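Finding a False "Placed" Signal in a Simulated Pick-and-Place Task

By Valeriano Garrido
Updated 01/02/2024

This page covers one fault: the task log says the object was placed, the arm goes home, and the object is not in the container. We had it in Grelen, our household manipulation set, and it took far too long to find. The steps below are the ones I would follow if I had to do it again. They assume you can replay a run from saved states and that you can turn collision shapes on and off in your viewer.

The setup in our case was one arm with a parallel gripper, a small lock-shaped block with a loop on it, and a round container with a raised rim. The arm picks up the block, carries it to the container, opens the fingers and backs off. A run ends when the checker reports "placed" or when it reaches 800 steps.

Out of 195 runs in the batch, 159 were logged as placed. That looked fine, and the batch was passed on to Bravmont for training. The policy trained on it learned to let go early. It would carry the block to the rim, open the fingers and leave. On the bench at Bravmont that meant a metal block dropped from height next to a person's hands, so they stopped using the policy the same day and sent the batch back.

If you have sent data to someone who runs a real arm, tell them before you start looking for the cause. Ask them to pull the policy. You can sort out the details later.

Step 1. Freeze the batch

Copy the batch to a read-only folder and write down the version of the simulator, the scene file and the checker script. Do not rerun anything yet. A rerun with a newer checker will overwrite the result field in most setups, ours included, and then you can't tell which runs were wrong in the first place.

Step 2. Pick a few runs and look at them

Don't start with the code. Choose a run logged as placed, one logged as failed, and one that ended close to the step limit. Replay each from every camera you have. The camera near the fingers is good for the grasp and poor for the container, and a side camera is the reverse, so you need both.

Stop at three points: when the fingers first close, when the block reaches the container, and at the last saved state. At each one, write down two things: what you see, and what the log says about contact. Keep them in separate columns. I put them in one the first time and ended up trusting the log over my own eyes.

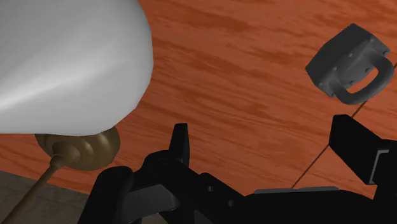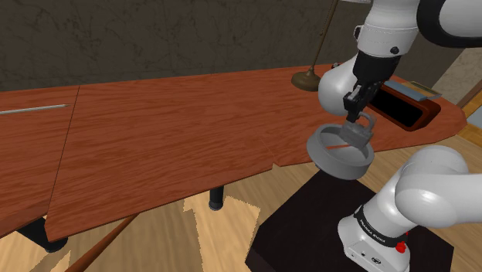
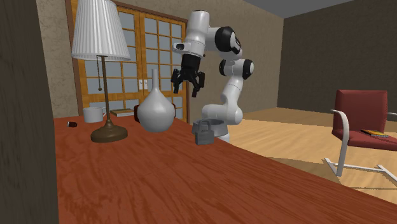
Grelen, lock task. First: close in at the fingers. Second: the block between the closed fingers, at the container. Third: the gripper empty above the table, the block on the tabletop near the dish.

A single still won't tell you whether the block was on its way in or out of the container. Step forward and back through the saved states until you can say which.

Step 3. Read the success rule out loud

Open the checker and say the rule in plain words. Ours was: the block touches the container, and the fingers do not touch the block, in the same state. Read that way, the problem is easy to hear. The rule never asks whether the block is inside anything. A block leaning on the outside of the rim passes. So does a block that brushes the rim on its way down to the table.

Also check how long the rule has to hold. Ours had to hold for a single state.

Step 4. Turn on the collision shapes

Hide the visual meshes and show only the shapes the physics engine uses. Check each object in turn.

The container. Many importers wrap a mesh in one convex hull. A hull has no hollow, so an open bowl becomes a solid puck. Nothing can go into it. If objects seem to rest on an invisible lid, you have this problem.

The block. Our block had a loop, and the hull filled it in. That is harmless for most grasps, but it also meant the fingers could hold on to the gap in the loop, where there was no material at all.

The fingers. Look at the pads from the side. In our scene file one pad shape had been moved outward and left there, so contact with the block was reported as lost while the fingers were still closed on it. That satisfied the second half of the rule with the block still in the gripper.

Prona, the simulator we use, draws these shapes from the debug menu. If yours doesn't, export them and open them in any mesh program.

Step 5. Fix the shapes before the rule

Do it in this order. If you change the rule first, the count of placed runs will move and you won't know which part of the change came from where.

Split the container into convex pieces: a base and wall segments. Sixteen segments would be smoother than what we used, but eight was enough for this block. Split the block into a body and a loop. Put the finger pad back in line with the visual mesh and check it with the gripper open and closed.

Then replay one saved run by its commands, with the old and new shapes. The motion of the arm should match. The motion of the block may not.

Step 6. Rewrite the rule

The new rule has four parts:

The center of the block is inside the container's inner radius and below the rim.
Neither finger touches the block, and the gripper is open past a set width.
The block is close to still.
All of the above hold for 3 simulated seconds.

The gripper width matters. Contact alone had already lied to us once, and width comes from the joint reading, so a bad pad shape can't affect it.

Step 7. Score the frozen batch again

Run the new rule on the copied states and write the result to a new field. Leave the old one in place. We load both into Moya, which lets us sort by runs where the two disagree, and watch those by eye. Expect a few you will argue over – a block with its loop hooked on the rim, for instance. We mark those as failed.

Keep in mind that the saved states came from the old shapes. Relabeling removes false successes, but it doesn't make the contacts right. We relabeled for the record and then collected the whole batch again in March.

Step 8. Add a test so it can't come back quietly

Ours spawns the block in four poses with no arm motion: inside the container, leaning on the outside, on the table, and held in closed fingers over the container. Only the first may report "placed". The test runs every time someone edits the scene file, the gripper file or the checker. It has failed twice so far, both times after a mesh was re-imported and the container went back to a single hull.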